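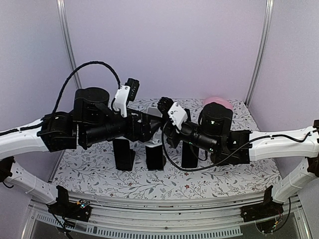
Protokoll der Sitzung der Arbeitsgruppe Informationssicherheit
Zweckverband Kommunale Datenverarbeitung Doditz

Ort: Verwaltungsgebäude Doditz, Besprechungsraum im Obergeschoss, Zuschaltung per Videokonferenz
Zeit: Freitag, 9.30 Uhr
Anwesend: Geschäftsstelle, Rechenzentrum, Mailbetrieb, Datenschutz, Personalvertretung, Vertretungen der Mitgliedsgemeinden; zu TOP 3 zusätzlich das Büro Nasr (zugeschaltet)
Entschuldigt: Kämmerei, Schulverwaltung
Protokoll: Geschäftsstelle

TOP 1 Eröffnung, Tagesordnung, letztes Protokoll

Die Sitzungsleitung stellt die ordnungsgemäße Einladung fest. Der Punkt „Notfallhandbuch Papierfassung“ wird auf Antrag des Rechenzentrums vor den Punkt „Schulungen“ gezogen. Gegen die geänderte Tagesordnung bestehen keine Einwände.

Zum Protokoll der vorigen Sitzung liegt eine Änderungsbitte des Mailbetriebs vor. Im Abschnitt zur Protokollierung der Anmeldungen muss es „fehlgeschlagene Anmeldungen“ heißen, das Wort „fehlgeschlagene“ war ausgefallen. Das Protokoll wird mit dieser Korrektur genehmigt.

TOP 2 Bericht zum Vorfall mit gefälschten Lieferantenmails

Der Mailbetrieb berichtet über die Nachrichten, die kurz nach den Sommerferien bei mehreren Mitgliedsgemeinden eingegangen sind. Absender war dem Anschein nach der Hersteller Terkgate, von dem der Verband das Mailgateway bezieht. Die Nachrichten kündigten eine dringende Umstellung der Zugangsdaten an und enthielten einen Link auf eine nachgebaute Anmeldeseite. Anrede und Signatur waren sauber ausgeführt. In der Signatur stand die Telefonnummer der echten Störungsannahme, allerdings mit einem Zahlendreher am Ende.

Angeschrieben wurden 120 Postfächer, überwiegend Funktionspostfächer der Bürgerbüros, Bauämter und Kassen. Der Mailbetrieb geht davon aus, dass die Adressen aus den öffentlichen Kontaktverzeichnissen der Gemeinden stammen. Persönliche Adressen waren kaum darunter. In acht Fällen wurden Zugangsdaten eingegeben. Die betroffenen Konten wurden gesperrt, die Kennwörter zurückgesetzt und offene Sitzungen beendet.

Eine Auswertung der Anmeldungen hat ergeben, dass auf eines der Konten von außen zugegriffen wurde. Dort war eine Weiterleitungsregel eingerichtet, die Nachrichten mit dem Wort „Rechnung“ im Betreff an eine fremde Adresse schickte. Die Regel wurde entfernt. Der Datenschutz hat die Meldung an die Aufsichtsbehörde fristgerecht abgegeben, die betroffene Gemeinde hat die Absender der weitergeleiteten Nachrichten angeschrieben.

Auf Nachfrage einer Mitgliedsgemeinde, weshalb das Gateway die Nachrichten durchgelassen hat: Die Absenderdomain war neu registriert und formal korrekt eingerichtet, die Prüfung der Absenderauthentizität schlug deshalb nicht an. Die Funktion zur Erkennung ähnlich geschriebener Domains war vorhanden, aber nur für die eigenen Domains des Verbands und der Gemeinden gepflegt. Lieferanten standen nicht auf der Liste.

Die Personalvertretung bittet darum, die Beschäftigten, die ihre Daten eingegeben haben, weder in Berichten noch in Schulungsunterlagen erkennbar zu machen. Das gilt auch für die Nennung der Dienststelle, wo eine Dienststelle nur aus wenigen Personen besteht. Die Geschäftsstelle sagt dies zu.

Festlegungen:
Der Mailbetrieb ergänzt die Liste der geschützten Domains um die Lieferanten mit Fernzugriff oder Supportvertrag.
Automatische Weiterleitungen an externe Adressen werden verbandsweit unterbunden. Ausnahmen sind bei der Geschäftsstelle schriftlich zu beantragen.
Die Gemeinden melden bestehende Weiterleitungen bis Ende September.

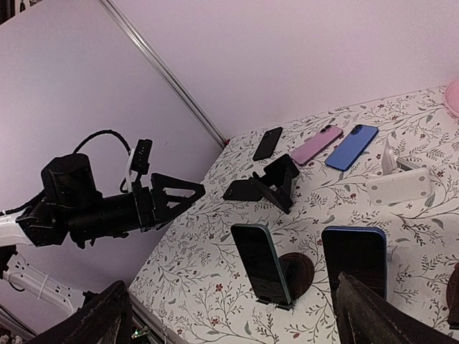
Lesezeit: 8 Minuten

TOP 3 Prüfbericht des Büros Nasr

Das Büro Nasr stellt die Ergebnisse der beauftragten Überprüfung vor. Gegenstand waren die von außen erreichbaren Dienste und die Verwaltung der Administrationskonten. Der Bericht liegt den Mitgliedern in der Fassung ohne technische Anlagen vor. Die Anlagen werden nur im Rechenzentrum aufbewahrt und können dort nach Anmeldung eingesehen werden.

Insgesamt enthält der Bericht 20 Feststellungen unterschiedlicher Schwere. Als dringend bewertet das Büro die folgenden Punkte:

Ein alter Fernwartungszugang für die Zeiterfassung war noch aktiv, obwohl der Vertrag mit dem Anbieter beendet ist. Das Rechenzentrum hat ihn während der Prüfung abgeschaltet.

Mehrere Gemeinden verwenden für die lokale Administration der Arbeitsplatzrechner ein einheitliches Kennwort. Das Büro empfiehlt, die Kennwörter je Gerät automatisch zu vergeben und regelmäßig zu wechseln. Das Werkzeug dafür ist im Verband lizenziert, wird aber nur am Standort Doditz eingesetzt.

Die Sicherungen des Dokumentenmanagements liegen in derselben Anmeldedomäne wie die Produktivsysteme. Wer dort Administrationsrechte erlangt, könnte auch die Sicherungen löschen. Das Rechenzentrum bestätigt den Befund und verweist auf die im Haushalt angemeldeten Mittel für ein getrenntes Sicherungssystem. Eine Zwischenlösung mit ausgelagerten Bändern ist möglich, bindet aber Personal an den Wochenenden.

In der Aussprache geht es vor allem um die Reihenfolge. Die kleineren Gemeinden weisen darauf hin, dass sie keine eigenen Fachkräfte haben und die Umstellung der lokalen Kennwörter nicht neben dem Tagesgeschäft leisten können. Das Rechenzentrum bietet an, die Umstellung zentral auszurollen, sofern die Gemeinden zuvor ihre Gerätelisten bereinigen. Eine Gemeinde hält das Angebot für unzureichend, weil die Gerätelisten aus dem alten Inventarsystem stammen und dort nicht mehr geändert werden können. Das Rechenzentrum nimmt in diesem Fall auch eine Tabelle entgegen. Die Vorlage dafür wird mit dem Protokoll verschickt.

Der Datenschutz fragt, ob bei der Prüfung personenbezogene Inhalte eingesehen wurden. Das Büro Nasr verneint dies. Erfasst wurden Kontonamen und Zeitpunkte der letzten Anmeldung, die Rohdaten werden nach Abnahme des Berichts gelöscht. Über die Löschung erhält der Verband eine schriftliche Bestätigung.

Beschluss: Der Bericht wird zur Kenntnis genommen. Die dringenden Punkte werden vorgezogen bearbeitet. Für die ausgelagerten Bänder erstellt das Rechenzentrum einen Dienstplan und stimmt ihn mit der Personalvertretung ab. Einstimmig.

TOP 4 Zweiter Faktor bei der Anmeldung

Die Geschäftsstelle berichtet zum Stand des Projekts Wotance. Ziel ist die Anmeldung mit einem zweiten Faktor für alle Postfächer des Verbands, nach aktueller Zählung 3350. Die Pilotphase in der Geschäftsstelle und im Rechenzentrum ist abgeschlossen. Gemeldet wurden vor allem Schwierigkeiten beim Wechsel des Diensttelefons und bei Funktionspostfächern, auf die mehrere Personen zugreifen.

Für die Funktionspostfächer wird die direkte Anmeldung abgeschaltet. Der Zugriff erfolgt künftig nur noch über das persönliche Konto mit entsprechender Berechtigung. Die Bauhöfe haben dagegen Bedenken, dort arbeiten viele Beschäftigte ohne eigenes Konto. Die Sitzungsleitung bittet die Bauhöfe um eine Aufstellung, wer tatsächlich Zugriff benötigt.

Beschäftigte ohne Diensttelefon erhalten einen Hardwareschlüssel. Eine Pflicht zur Nutzung privater Telefone gibt es nicht. Wer das private Gerät freiwillig nutzen möchte, kann dies tun, die Einwilligung ist jederzeit widerrufbar. Die Personalvertretung legt Wert darauf, dass dieser Satz so in die Dienstanweisung übernommen wird.

Offen ist die Ausgabe von Ersatzschlüsseln außerhalb der Dienstzeiten, etwa für die Rufbereitschaft des Wasserwerks. Vorgeschlagen wird ein versiegelter Ersatzschlüssel je Standort mit Ausgabebuch. Der Vorschlag wird bis zur nächsten Sitzung ausgearbeitet.

Beschluss: Der Rollout beginnt mit den Kassen und Bauämtern, danach folgen die übrigen Bereiche. Eine Enthaltung, sonst Zustimmung.

TOP 5 Notfallhandbuch, Papierfassung

Beim Ausfall des Netzlaufwerks im Frühjahr war das Notfallhandbuch nicht erreichbar. Es soll deshalb an jedem Standort ein gedrucktes Exemplar geben. Das Rechenzentrum druckt und verteilt. Die Telefonliste wird als loses Blatt eingelegt, damit sie ohne Neudruck ausgetauscht werden kann. Kennwörter gehören nicht in das Handbuch, auch nicht handschriftlich. Alte Ausgaben sind zu vernichten. Die Aufbewahrung regelt jede Gemeinde selbst und teilt der Geschäftsstelle den Ort mit.

TOP 6 Schulungen

Die Geschäftsstelle hat Angebote für eine Kurzschulung zu gefälschten Nachrichten eingeholt. Bevorzugt wird eine Form vor Ort, die im Anschluss an bestehende Dienstbesprechungen stattfinden kann. Testmails an die Belegschaft sind zwischen den Mitgliedern weiterhin umstritten. Die Personalvertretung stimmt ihnen nur ohne namentliche Auswertung zu. Der Punkt wird vertagt.

Die Meldeadresse für verdächtige Nachrichten bleibt unverändert. Mehrere Gemeinden berichten, dass auf Meldungen keine Antwort kommt und die Beschäftigten deshalb aufhören zu melden. Der Mailbetrieb richtet eine Eingangsbestätigung ein und gibt bei echten Fälschungen eine kurze Rückmeldung.

TOP 7 Verschiedenes

Das Wartungsfenster für das Gateway liegt am Abend ab 19 Uhr. In dieser Zeit können Nachrichten verzögert eintreffen, verloren gehen sie nicht.

Eine Gemeinde fragt nach den Kosten der Hardwareschlüssel. Sie werden über die Verbandsumlage abgerechnet, verlorene Schlüssel trägt die jeweilige Gemeinde.

Der Termin der nächsten Sitzung wird mit der Einladung bekannt gegeben. Anträge zur Tagesordnung bitte schriftlich an die Geschäftsstelle.

Ende der Sitzung: 12.10 Uhr

Anlagen: Kurzfassung Prüfbericht, Vorlage Geräteliste, Antragsformular Weiterleitung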